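Uma bolsa transparente e a garra de mão

Passei boa parte de julho a ensinar um robô a pegar em bolsas. O trabalho é para a Sedemar, e a parte que me toca é a das demonstrações: seguro a garra na mão, faço a tarefa como a faria com os dedos, volto ao ponto de partida e repito. O braço só entra mais tarde, noutra sala, quando já há gravações que cheguem para treinar.

Comecei com objetos fáceis. Caixas de cartão, um copo, um rolo de fita. Com esses a garra fecha e a coisa vem. Depois chegou a vez da bolsa de plástico transparente, com debrum bege, e o ritmo caiu bastante.
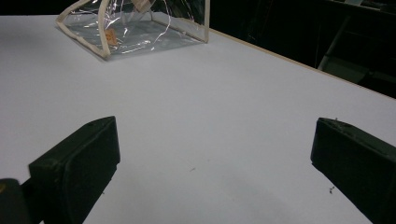

A bolsa ao fundo da mesa, para lá dos dedos da garra.

O plástico transparente dá trabalho por dois motivos. O primeiro é o reflexo. A película apanha a luz e faz riscos brancos que mudam de sítio sempre que mexo a mão. O segundo é que a bolsa não tem uma forma fixa. Pouso-a direita e ela descai para um lado; pego nela pelo meio e o plástico dobra-se entre os dedos da garra. O debrum é o que me orienta. É mais rijo do que o resto e vê-se bem, mesmo contra uma mesa branca.

Nas primeiras tentativas ia depressa demais. Quem usa as mãos todos os dias não repara na velocidade a que faz as coisas, e eu chegava à bolsa num gesto só, a corrigir a direção a meio. Ao rever as gravações, percebi que aquelas correções não ensinavam grande coisa. Agora divido o movimento: avanço por cima da mesa, paro um instante, rodo o pulso até os dedos ficarem um de cada lado do debrum, fecho, levanto. Uma demonstração destas leva cerca de 20 segundos. Antes levava menos e deitava-se mais fora.

Fiz 125 demonstrações só com esta bolsa e rejeitei 19. A maioria das rejeitadas foi por eu ter tapado a vista com a outra mão ou por ter fechado a garra no ar. Duas foram porque o telefone tocou.

Uma nota sobre a posição de partida, para quem faz o mesmo trabalho. Durante uns dias comecei sempre do mesmo ponto, com a bolsa sempre no mesmo lugar, e saía tudo muito arrumado. O modelo treinado com isso, que no projeto se chama Brendisness, ia direito ao sítio habitual, estivesse lá a bolsa ou não. Tive de refazer quase tudo. Passei a mudar a bolsa de lugar entre repetições, umas vezes mais perto, outras mais para o fundo, deitada ou meio em pé. Também mudo a altura a que começo.
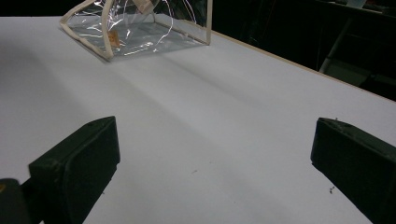
Texto e fotografias do autor do blogue | Arquivado em: robótica, trabalho

Experimentei também o comando à distância, com a consola Doherty, que move o braço verdadeiro a partir de dois manípulos. Tem a vantagem de gravar logo o que o braço consegue fazer, com os limites todos. Com a garra na mão é fácil dobrar o pulso de uma maneira que o braço depois não acompanha, e já perdi gravações por causa disso. Mas com a consola demoro muito mais e canso-me dos ombros. Para a bolsa fiquei com a garra. Para abrir gavetas prefiro a consola, que me deixa puxar em linha reta.

O conjunto completo vai em 2908 demonstrações, contando todos os objetos e as duas maneiras de gravar. As da bolsa são uma parte pequena, mas foram as que mais me obrigaram a mudar de hábitos.

Outra coisa que mudei foi a forma de largar. Eu abria a garra com a bolsa ainda um pouco acima da mesa, e ela caía de qualquer maneira. Agora desço até a base tocar no tampo e só então abro, devagar, e recuo a direito antes de subir. Se subo logo, o debrum pode ficar preso num dedo e a bolsa vem atrás.

Na próxima semana passo para a lista Allcombe, que tem panos dobrados e uma bolsa parecida com esta, mas com fecho. Ainda não decidi se gravo o abrir do fecho como tarefa à parte ou tudo seguido. Vou fazer umas quantas de cada maneira e ver quais se aproveitam.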